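讲稿备注:一套手持夹爪采集工位的架设与日常维护
场次:设备维护专场,下午第一个
2026年8月23日定稿,讲的时候可以删,不要加

【开场,别寒暄太久】

大家下午好。前面几位讲的都是模型和数据规模,我讲的东西比较土:手持夹爪怎么装、怎么校、坏了怎么修。我在Predside管工位,不训练模型,所以待会儿凡是问到成功率的问题,我只能告诉你设备那一侧的情况。

先把态度亮出来。我对“开箱即用”四个字一直不太信。Galeck这套夹爪到货的时候,说明书第一页写的就是开箱即用,第二页开始讲怎么重新标定。我们照着第一页用了一个星期,录下来的东西后来大部分没法用。

(停一下,等台下反应。没反应就接着讲。)

【一、工位是怎么搭的】

一个工位的组成很简单:一对手持夹爪,一套背带,一个胸前的盒子,几根线,再加一块能让人走动的地面。操作员拿着夹爪做家务或者整理东西,系统记录夹爪在空间里的位姿和开合。后面的机械臂学的就是这两样。

厂家的方案图上,工位是一个干净的方格子,四面白墙,光线均匀。我没见过哪个地方真是这样。我们的场地是一间大屋子,几个工位共用,椅子推来推去,显示器开着,隔壁组的人随时会从你背后走过去。方案图上没画椅子。

我的做法是先接受这个环境,再决定哪些东西必须固定。地插的位置是固定的,推车的停放位是固定的,充电架是固定的,其余的随它去。有同事主张用胶带把地面全部划成格子,我不反对,可是胶带两周就卷边,卷边之后推车轮子会带着它走,比没有还麻烦。

【二、标记块】

这一节是重点,时间不够就砍后面的,这一节不砍。

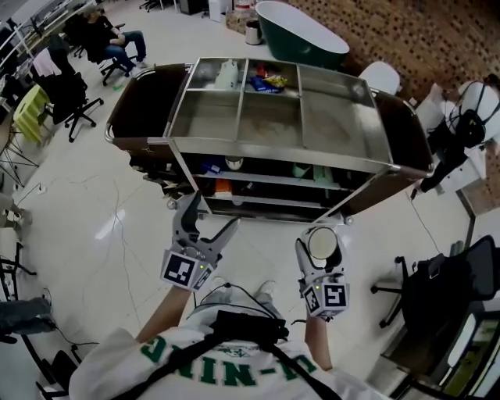
标记块是整套夹爪里最便宜的零件,也是我花时间最多的零件。定位靠它,左右手区分靠它,出了问题大家最后才怀疑的也是它。请看两只夹爪的根部,各有一个白色方块,朝前贴着黑白标记,旁边那个绿色小灯是指示灯。很多人培训完只记住了灯。灯亮绿色,在我们这套设备上说明供电和通信是通的,它不知道标记有没有翘角,不知道方块有没有松,也不知道上一班是不是把左右手的方块装反了。

装反这件事发生过2次。两次灯都是绿的,两次都是到了回放的时候才看出来,左手的轨迹跑到右边去了。

检查标记块,我要求的动作如下,每班开工前做:

用拇指和食指捏住方块,轻轻拧。有一点点转动感就停用,拆下来重新上螺丝。厂家文档给的是扭矩值,我们没有那么小的扭矩扳手,说实话我怀疑写文档的人也没有。我们的办法是拧到底,回退一点,点螺纹胶,再拧到底,放一晚上。

斜着看标记的四个角。翘角在正面看不出来。翘起来的标记不要按回去,按回去的胶面里有灰,当天下午还会翘。撕掉,换新的。

反光也是在这一步看。我们有一批标记是哑光纸覆膜的,覆的膜是亮膜,采购的时候没人想到要问。靠近亮的地砖和不锈钢台面,识别会断断续续。换成哑光膜以后好了很多,有没有好到厂家说的程度,我不敢说,因为我们没有他们那间白屋子可以比。

换完标记必须重新标定。这句话我在内部讲过很多遍,仍然有人觉得“贴在原来的位置就行”。你贴不到原来的位置。

【三、夹指】

两根弯的夹指是磨损件,厂家不这么叫,厂家叫“结构件”,意思大概是不包在耗材里。

磨损先从指尖内侧开始。夹轻的杯子看不出来,夹塑料瓶的时候瓶子会慢慢往下溜,操作员会下意识地捏得更紧,于是开合数据整体偏掉。数据组来问我为什么这一周的抓握都特别用力,我去看,夹指内侧已经磨亮了。

Galeck给出的建议是每100小时检查一次。我去问过这个数是怎么来的,得到的答复是“经验值”。谁的经验,夹的什么东西,没有下文。夹纸盒和夹不锈钢把手,磨损根本不是一回事。我们现在的规矩是看状态不看小时数,指尖一发亮就换,换下来的那副写上日期留着,方便以后对照。

另外,夹指必须成对换。只换一根省下来的钱,会在标定上赔回去。

【四、线和背带】

从胸前盒子到夹爪的线,坏得最多的地方在插头后面一小段。这段线每次伸手都在弯。厂家配的线护套做得很漂亮,漂亮的部分在线的中间,插头那头什么都没有。

我们自己加了一段弹簧护套,又在背带上多做了一个固定点,让线在肩和肘之间留出余量。余量留多少,让操作员把手伸到最低再举到最高,两头都不绷就行。不要替他量,身高不一样的人换班,昨天合适的长度今天就不合适。

背带的问题大家不爱讲,因为它不算“设备”。胸前盒子如果晃,走路的时候线就在拽插头。所以松背带最后会表现成通信故障。报修单上写的是通信故障,修的人就去换主板。我们换过一块主板,换完故障照旧,最后收紧了一个扣子。

(这里如果有人笑,就说那块主板现在还在抽屉里,是好的。)

【五、推车和道具】

讲道具是因为它会弄坏夹爪。推车台面是分格的,格子之间有隔边,夹爪伸进去取东西时,指尖很容易磕在隔边上。磕一下没声音,磕多了夹指根部的销子就会松。

不要去教操作员“小心一点”,没有用。把高的东西放远处的格子,矮的、软的也别贴着隔边,取放的角度自然就对了。脚轮每周清一次头发和胶带屑。推车本身歪不歪我不管,它能不能停住我管。

【六、软件和日志】

我们用的记录软件是Salehi,工位看板是Hutel。两个都号称能做预测性维护。

我把从去年11月到现在的报修拉出来看过一遍,一共147条。看板提前报出来的,我一条一条对,能算数的寥寥无几,大部分是人已经停机了,它才变红。也有报得很准的,电池那一类确实准,这个要承认。可是电池坏了谁都看得出来。

Salehi的日志倒是有用,前提是你肯往里写字。下拉菜单里的故障类型只有“硬件”“通信”“其他”,我们的人大多选“其他”。后来我要求在备注栏写清楚三件事:哪只手,在做什么动作,之前换过什么。写了这些以后,标记块松动的规律才看得出来,多半出现在换班后的第一个小时,是挂架子的时候磕的。

于是我们改了架子。没有用到预测,用的是一块泡棉。

【七、我们现在还没解决的】

别把这一节讲成展望。

充电架的触点氧化,擦了管一阵,换镀层的方案报了价,还没批。

多人同时作业时的识别干扰,厂家说新固件能改善。新固件装了,我看不出区别,数据组说有一点区别,双方都拿不出像样的对比。我的意见是先当作没改善,继续错开工位方向。

还有标定板。我们有2块,量出来不一样。哪一块是对的,目前的处理办法是固定用其中一块,另一块锁起来。这不叫解决,我知道。

【收尾】

给准备采购这类夹爪的同行提一个要求:问厂家要换标记块的视频,要一镜到底的,从拆螺丝拍到重新标定通过。我们问过,对方寄来的是产品宣传片。

提问时间。如果问到价格,请他们去问采购。如果问到扭矩,见第二节。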